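# About Kosness

Kosness is a residential school of furniture restoration and upholstery in the village of Grarthorpe. We teach adults, most of whom arrive with no trade background, to repair, re-cover and finish household furniture to a standard they can charge for.

The school takes 26 students a year on its main course. We also run short courses through the spring and fall, and a repair workshop that accepts work from the public.

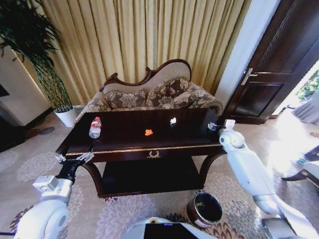
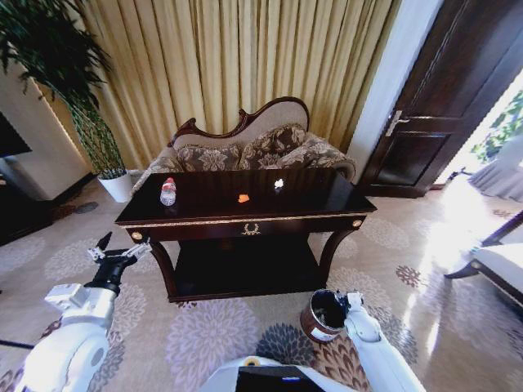
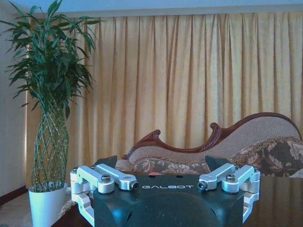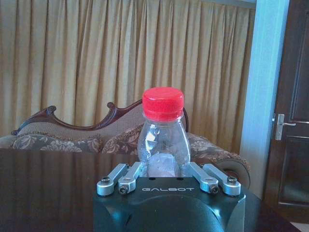

## How we started

The school grew out of the Bhattacharjee workshop, a family upholstery business that traded from the same building on the main street. When the family retired from daily work they wanted the benches and the tools to stay in use, and they leased the whole place to us on the condition that it remain a working shop. The older frames hanging in the loft are still theirs. Students are allowed to measure them and draw them, and two or three come down each year for study.

## What we teach

The main course is in three blocks. The first covers frames: joints, glue, breaks, missing parts, and how to tell an old repair from original work. The second is upholstery, starting with a drop-in seat and ending with a full sofa or wing chair. The third is finishing. Students strip, stain, fill and polish on test boards for several weeks before they touch a customer's piece.

Total teaching time is 620 hours. That figure does not include evenings, when the workshop stays open and a member of staff is on duty.

Short courses run for 2 days each. The most popular are chair caning, French polishing and loose covers. You do not need to bring anything except an apron and closed shoes, and if you have a small chair you would like to work on, send us its measurements first. We can't store anything wider than the side door.

## The repair workshop

Customers' furniture is worked on by staff and by students in their final block. Every piece gets a written estimate, and we do not start until it is signed. Since opening we have returned 877 pieces to their owners. We don't take on outdoor furniture or anything with live woodworm.

Most of our cloth and webbing comes through Urum, a supplier that keeps an offcuts bin for us. Students can buy from it at cost.

## Living here

There are rooms above the workshop and in the house next door. Breakfast and a cooked evening meal are included in the fee. Grarthorpe has a grocery store, a post office and a bus to town that stops running early in the evening, so a car is useful but not required.

## Visiting and applying

Applications for the main course close in May. We ask for a short letter and a visit. No portfolio is needed. Visits last a morning and include time at the bench.

Page last updated 9 February 2021.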